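Gripper Day at Nuvthorpe: Notes from a Lab Visit

Nuvthorpe opens its lab to outsiders once a year, in February, when the parking lot is at its least inviting. I went to watch three grippers try to dust a table. My family asked whether this was for work. I said yes.

Our host was Poppy Lightfoot, who runs the test floor and has the calm of a person who has seen a great many things dropped. She handed out visitor badges and a score sheet, then warned us that the coffee machine was the least reliable piece of automation in the building. I tried it. She was being kind.

The duster task

The rules fit on one page. Pick up the duster, wipe the table, put the duster back down. Each gripper gets 176 tries on the same arm with the same controller, and most of those had been run before we arrived, for which my feet were grateful. Visitors got to watch 10 more apiece.

A microfiber duster is a mean choice. The fluffy head has no honest edge to grab, and a depth camera tends to think it is either bigger than it is or a rumor. Kieran Wragg, who looks after the cameras, had also picked a very pale tabletop over pale floor tiles, so the vision system had little to hold on to apart from one gray fuzzy lump.

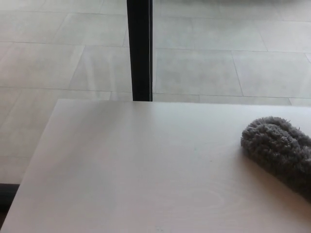

How the grippers did

The Histevard two-finger went first. It is quick, stiff and sure of itself. It closed on the fluff, lifted a pinch of fibers and carried on wiping with great conviction while the duster stayed where it was.

The Cheetham soft gripper took twice as long and got hold of the thing nearly every time. It also let go nearly every time, though usually after the wiping, so the score sheet liked it.

The Drultano has three fingers and a manual of 401 pages. Kieran has read it. It won on my sheet, mainly because its wrist sensor noticed when it was holding nothing and went back for another go.

Lunch was a sandwich, gripped by hand. In the afternoon we got to swap the wrist camera for an overhead one, and the Histevard improved so much that I had to cross out a rude remark. Poppy wants 500 tries per gripper before she'll sign anything. I left at four with a tote bag and dust on my sleeve.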